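Hokevstead Community Rooms
Progress report to the Muritz Fund, second period

1. What we planned for this period

In our application we promised three things for this period. We wanted to repair the floor in the large room, to open the evening language courses, and to start the lending shelf for families who are new in town. I will report on each of them below, also on the part which did not go according to the plan.

2. Evening courses

The courses opened in November, one month later than we wrote in the application. The delay came from the heating. The company from Trargate had to order a valve twice, and we did not want to invite people into a cold building.

By the end of the period 102 people had registered. This is more than we expected for the first season, and we had to divide the beginner group into two. The second beginner group meets on Saturday in the morning, which suits the people who work in shifts at the packing plant. The advanced group is still small. We will keep it until spring and then decide if it should be joined with the conversation circle.

The course book we have chosen, Farah, is a good one for adults, but it comes without listening material in the basic price. We paid for the listening material from the line "teaching aids", and there is now little left in this line. We ask for your permission to move 200 from "printing" to "teaching aids". We have printed much less than we planned, as most participants prefer to receive the timetable on the phone.

3. The large room

The floor was the biggest worry in our first report. Two firms visited us and gave very different opinions. One wanted to take out everything, the other said that cleaning and local repair would be enough for some years. After a long discussion we chose the second way, also for reasons of cost. The work is divided into two steps. The first step, the repair of the edge near the entrance, is finished and paid. The second step, the deep cleaning, is agreed but has no fixed day yet.

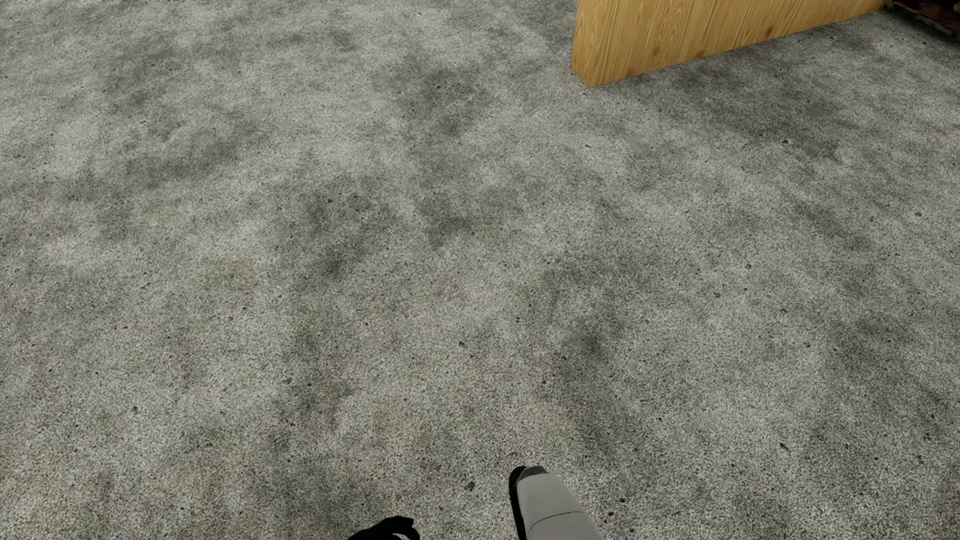 Gray floor with darker patches, wooden panel at the upper right.

The remaining amount in the line "building" is enough for the second step, but it leaves no reserve. If the cleaning firm finds damage under the surface we will write to you before we agree to any additional work.

4. Lending shelf

The shelf has been open since the second week of the courses. It has 199 items on the list, mostly children's books, bilingual dictionaries and board games. Borrowing is free and we do not take a deposit. Four items are late at the moment. We have decided not to send reminders by letter, a friendly word at the next lesson is usually enough.

We received more winter clothes than we can store. A part of them went to the clothing room in Trargate, with the agreement of the people who gave them.

5. Money

From the grant we still have 500 in the line "events", which was meant for the opening party. The party was moved to spring. We would like to keep this amount for the same purpose in the next period. The full table of costs and the copies of the bills are attached separately.

6. Next period

We will complete the second step of the floor, hold the opening party, and prepare a short questionnaire for the participants. The questions will be in simple language and also translated. We will send you the draft before we use it, and we would be thankful for comments, especially on the part about child care during the lessons.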